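3.2 Gripper maintenance and recalibration

The towel-handling cell at Vivgate consists of a single arm, a two-fingered gripper and a small camera fixed at the wrist. The fingers are driven through a Boltard parallel linkage, which was chosen for its low closing force at the tips. All trials reported in Section 4 were run on this cell between two scheduled services, the first of them completed on April 28, 2020.

Three faults accounted for most of the lost time. The first was lint. Pile fibres shed by the towels worked their way into the finger pivots and raised the friction of the linkage until the drive stalled before full closure. The controller read the stall as a grasp, so the arm lifted and carried nothing. The pivots are now blown out with dry air after every 300 cycles and regreased at every fourth cleaning. Before this interval was adopted, 838 cycles passed without attention and the closing current at the end of that period was well outside the band given in Table 2.

The second fault was wear of the fingertips. The tips meet on a short contact line, and once this line is rounded the cloth slides out under its own weight. Wear is checked by closing the gripper on a feeler strip and pulling the strip by hand against a spring balance. Tips that fail the pull test are replaced as a pair. A new pair is bedded in with fifty empty closures, after which the zero position is taught again.

The third fault was drift in the camera mount. The bracket is held by two screws, and both were found slack at the June service. A shift of one or two millimetres at the bracket is enough to spoil the estimate of the pinch point, although the arm itself remains accurate. The screws are now secured with thread lock and marked with paint, so that movement can be seen without a gauge. The camera is recalibrated against the Drasska target plate whenever the paint line is broken. 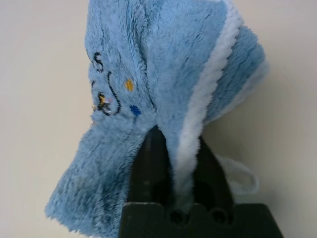 After any of these repairs the cell is returned to use with a hanging-cloth check. A towel is pinched away from its corners, lifted clear of the table and held for ten seconds while the closing current is logged. Plush cloth with a raised trim is preferred, as the folds gathered between the fingers differ in thickness and the check is then more severe (Figure 3). The current must settle within two seconds and stay flat. A slow fall indicates slip at the tips, and a sawtooth trace indicates lint remaining in the pivots.

Figure 3. Light blue towel with white edging held between the gripper fingers, wrist camera view.

Over the full log of 2187 cycles, 2163 ended without an operator stop. The remaining cycles were reviewed by Leonardo Gatti and assigned to one of the three faults using the current trace alone. The Illés force sensor was not fitted during this period and its readings are treated separately in Section 5.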